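Jurdale Shared Cars: progress report to the Nurmont Fund

Reporting period: January to the end of March
Prepared by Aoife Rafferty, project lead

We said in the bid that the first car would be on the road by the end of winter, and it is! The Cinda arrived in January, a four-door hatchback with a decent trunk and a heater that works fast, and it has been out almost every day since. Members have already put 3000 miles on it, mostly on runs to the hospital, the train station and the big grocery store in Pap, where the bus stopped going last year. 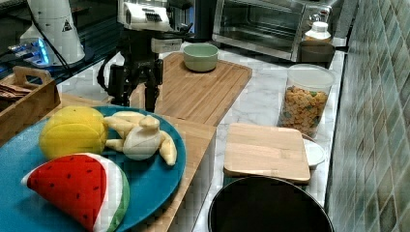 Photo: Jurdale Shared Cars

Bookings

We have had 400 bookings in the period, well above what we wrote in the plan. Weekday mornings are the busiest, and Monday is the hardest slot to get. Evenings are quieter than we expected, so we are trying a lower rate after 6 p.m. to see if it brings in the shift workers at the bakery. A few of them have signed up already and I'm very keen to see how it goes.

The second car

The second car, the small pickup, has been slower. The one we had lined up failed its inspection on rust under the bed, and the seller wouldn't move on price. We walked away and I'm glad we did. The garage in Pap has found another with a full service history and a new clutch, and we hope to pick it up in the next few weeks. The money for it is still sitting untouched in the vehicle budget line.

Insurance

This took more phone calls than everything else put together. Our first policy would only cover drivers over 25, and that shut out the very people who asked for the project in the first place. The new policy covers anyone over 21 with a clean license. It costs more per month, and I have moved money across from the advertising line to pay for it (we have hardly needed to advertise, people see the car go by and ask).

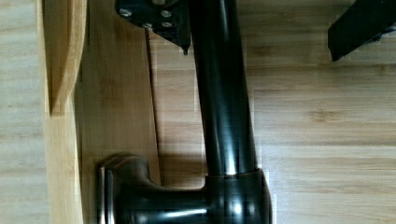

Two younger members joined the same week the policy changed, and one of them now drives her grandmother to physical therapy in Nurmont and back.

Repairs and upkeep

One flat tire, one cracked wiper arm, one scraped rear bumper. The bumper is cosmetic and we are leaving it alone for now. We put on all-season tires in February, 4 of them, and drivers noticed the difference on the hill road right away. The key box froze twice in the cold snap; we have since moved it under the porch roof and it has behaved itself.

Next quarter

Get the pickup insured and on the booking page. Run two more driver sign-up evenings. Fix the booking page so that it shows the fuel level, which members keep asking for. Ask the town for a marked parking space outside the library, as the current spot is too tight for the pickup.

Full accounts are attached separately. Come and take the Cinda for a drive when you're next over, we would love to show you how well it's doing.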